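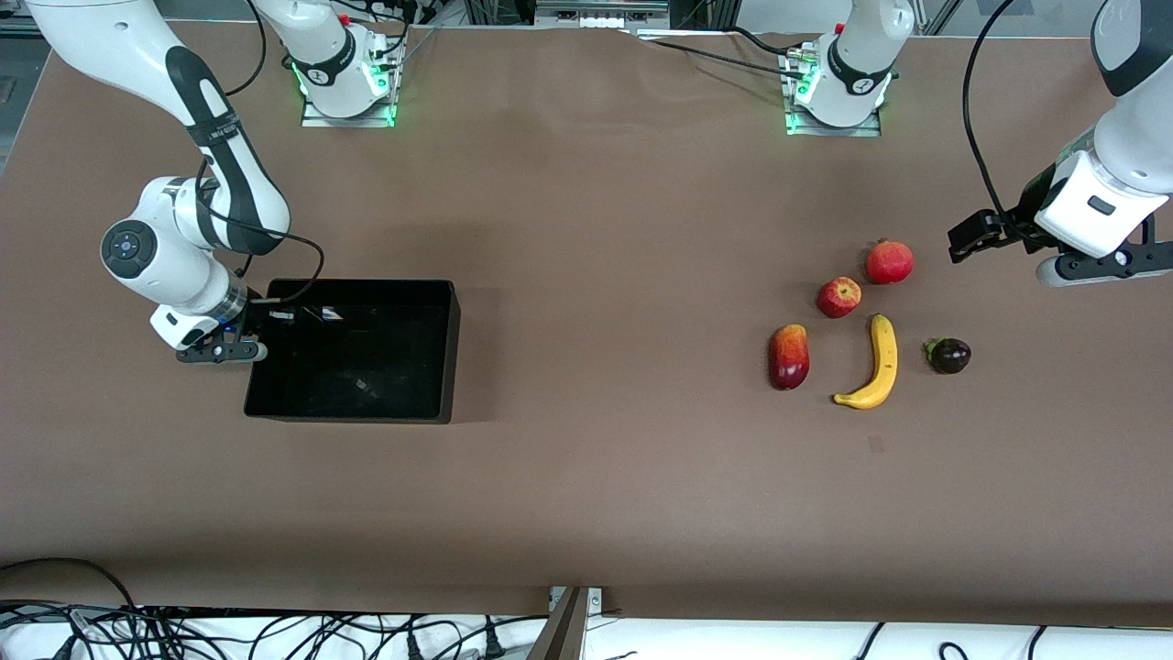
A black bin and some fruit on the brown-covered table, pomegranate at the top of the bunch.

I went to see Jocelyn Lumanlan in February to talk about pomegranates, and we ended up spending most of the morning on bins. She has been packing mixed fruit boxes under the name Skivum for 3 years now, and she has opinions on every part of it (I mean every part, we did a good ten minutes on paper).

"Brown paper, smooth side up," she told me before I had my coat off. "On a white table you miss the marks on an apple. On brown they jump right out at you." I tried it at home later with a grocery bag and a sad old Gala, and she's right!

Jocelyn learned the work from Iresha Ekanayake, who used to run the packing room at a farm store called Gilbert. Back then they used deep crates. "You'd get to the bottom and there'd be a pear you could drink," Jocelyn said. She switched to shallow bins in her first month and won't go back. She likes them black and plastic, easy to wipe down, and she wipes them between every box.

I asked what goes in first. She laughed at me, kindly I think.

"The pomegranate, always. People think it's tough because of the skin, but that little crown snaps, and then it pokes whatever is next to it. So it goes in a corner with the crown facing the wall. Then your apples. Anything soft waits until the end."

And does she lay it all out beforehand? She does. The fruit for one box sits together on the paper, off to the side of the bin, and she gives it a good look before any of it gets packed. "I want to see the colors next to each other. If it's all red, I'll swap something. My customers open that lid in the kitchen with their kids standing there."

Last season she sent out 839 boxes, most of them in the cold months. The price is 82 dollars for a season of small ones, and she worried out loud about raising it. Iresha thinks she should. Jocelyn thinks Iresha has always been braver about money.

Before I left I asked about her own favorite, expecting the pomegranate again. "Oh, a speckled apple," she said. "Red with the yellow coming through. I eat those standing up." Then she handed me one for the drive, and I ate it in the parking lot.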